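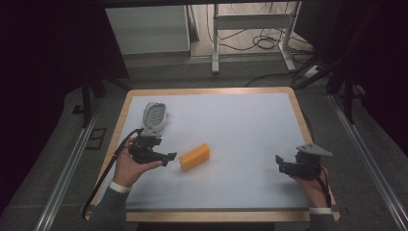 Bloco laranja sobre a mesa de trabalho, entre as duas garras manuais.

Ao longo dos últimos meses, dediquei-me, no âmbito do projeto Wesby, ao estudo da manipulação bimanual de objetos simples a partir de demonstrações humanas. Registo nesta página os resultados da primeira fase, concluída em abril, e algumas considerações de método que não couberam no relatório interno.

O conjunto recolhido compreende 1000 demonstrações, executadas por 6 operadores, cada um com uma garra em cada mão. A tarefa foi mantida deliberadamente elementar: aproximar as garras de um bloco retangular, segurá-lo, reorientá-lo e voltar a pousá-lo. A posição e o ângulo iniciais do bloco variavam de demonstração para demonstração, segundo uma tabela sorteada previamente.

Na revisão manual foram excluídas 177 sequências. A maior parte apresentava perda de sincronismo entre os dois lados; as restantes continham pausas longas antes do contacto, que a política treinada tendia a reproduzir. Yulan Pan, responsável pela anotação, propôs que estas últimas fossem cortadas em vez de eliminadas, procedimento que adotaremos na segunda fase.

Comparámos duas formas de representar a ação. Na primeira, a trajetória de cada garra é expressa num referencial fixo à mesa; na segunda, o movimento de uma garra é descrito em relação à outra. A representação relativa produziu preensões mais estáveis quando o bloco se encontrava em diagonal, situação em que um dos lados costuma chegar primeiro. Com o bloco alinhado com a mesa, não observámos diferença que mereça destaque.

Os ensaios utilizaram apenas um objeto rígido, pelo que não é legítimo estender as conclusões a materiais deformáveis. O código de alinhamento temporal, designado Pirkix, encontra-se em revisão e será disponibilizado juntamente com os dados da segunda fase.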